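Ticket 535 - Pinza manual: comparativa de dedos y pérdida de seguimiento
Proyecto: Sulach
Estado: resuelto, con una tarea pendiente
Abierto por: Aleksandra Szczepańska
Asignado a: Khoa Tiêu
Prioridad: media

Descripción inicial (Aleksandra)

Estamos comparando dos juegos de dedos para la pinza manual, el estándar y el Flulau, antes de decidir cuál se monta en las demás unidades. Con el estándar la trayectoria sale limpia. Con el Flulau, el seguimiento se pierde al acercar la pinza a la encimera y la pose salta hasta 100 mm cuando se recupera. La apertura se sigue leyendo bien durante el corte, así que no parece un fallo general de la cámara.

Firmware igual en las dos sesiones. Exposición automática. No he tocado la calibración de la lente.

Respuesta de Khoa, 10:20

Antes de cambiar nada necesito ver qué entra en la imagen con los dedos separados. Manda una captura de la zona del fregadero, a la altura a la que trabajas normalmente, y el registro completo de la sesión, sin recortar.

Aleksandra, 10:45

Adjunto captura y registro. El salto se repite en 3 de las pasadas, siempre al bajar.
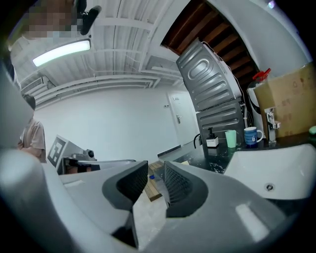
Captura 1. Zona del fregadero, dedos separados con la cara interior texturizada a la vista.

Khoa, 11:30

Revisado. Dos cosas:

1. La luminaria del techo entra arriba a la izquierda y sale muy blanca. Con exposición automática, la ganancia baja justo cuando el fondo oscuro de la encimera ocupa más imagen. En el registro se ve el escalón de ganancia antes de cada pérdida.
2. El mármol negro con motas da muchos puntos, pero son inestables. El algoritmo los acepta y luego los descarta todos a la vez.

Prueba con exposición fija, obturador a 1/1000, y sube la ganancia a mano hasta que se distinga el borde de la encimera. No cambies los dedos todavía. Si tocamos las dos cosas no sabremos cuál era.

Aleksandra, 12:15

Hecho. Con exposición fija desaparecen dos de los tres saltos. El que queda aparece al girar la muñeca hacia la derecha. He repetido el giro con los dedos estándar y también sale, más pequeño. Entonces el Flulau lo empeora pero no lo provoca.

Comentario de Ülle Ramanauskas, 12:40

En el banco de Bovau tuvimos algo parecido con el controlador antiguo. Era la marca de tiempo de la cámara, que iba retrasada respecto a la IMU. En giros lentos no se nota. Mirad el desfase antes de culpar a la lente.

Khoa, 13:05

Buen apunte. El desfase en el archivo de configuración está a cero, o sea que alguien cargó la plantilla vacía. Lo recalculo con el registro que ya tengo. Mientras tanto, Aleksandra, una captura desde el otro lado del banco, con el panel metálico dentro. Quiero saber cuánta superficie lisa ve la lente desde ahí.

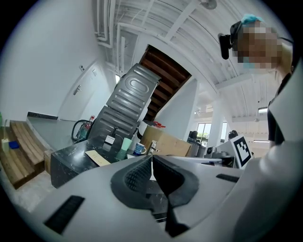 Captura 2. Vista hacia el banco negro y el panel metálico inclinado; al fondo, la escalera y la puerta.

Khoa, 14:10

Desde este ángulo hay bastante estructura: los nervios del panel, los peldaños, las tuberías del techo. No veo problema de textura. Subo la configuración con el desfase corregido. Repite el giro a la derecha con los dos juegos de dedos, misma velocidad - y deja la exposición fija.

Aleksandra, 15:00

Repetido. Sin saltos con ninguno de los dos juegos. La trayectoria cierra bien al volver al punto de partida.

Sobre la comparativa en sí, por si alguien la busca aquí: el Flulau sujeta mejor las piezas finas, pero tapa más imagen cuando está cerrado. El estándar resbala con la taza si se coge por abajo. Para esta tarea sigo prefiriendo el Flulau.

Prasetyo Entili, 15:25

¿El cambio de desfase afecta a las sesiones ya grabadas en noviembre? Tengo datos de esas fechas en proceso.

Khoa, 15:40

Sí, a las que usaron la plantilla vacía. No hay que volver a grabarlas, basta con reprocesarlas con el archivo nuevo. Las que fallaron por exposición no se recuperan, ésas se descartan.

Resolución

Causa principal: desfase cámara-IMU a cero en la configuración. Causa secundaria: exposición automática con luz de techo directa y fondo oscuro.
Cambios: archivo de configuración corregido, exposición fija por defecto en el perfil de interior.
Pendiente: Prasetyo reprocesa las sesiones de noviembre y anota en este ticket las que queden descartadas.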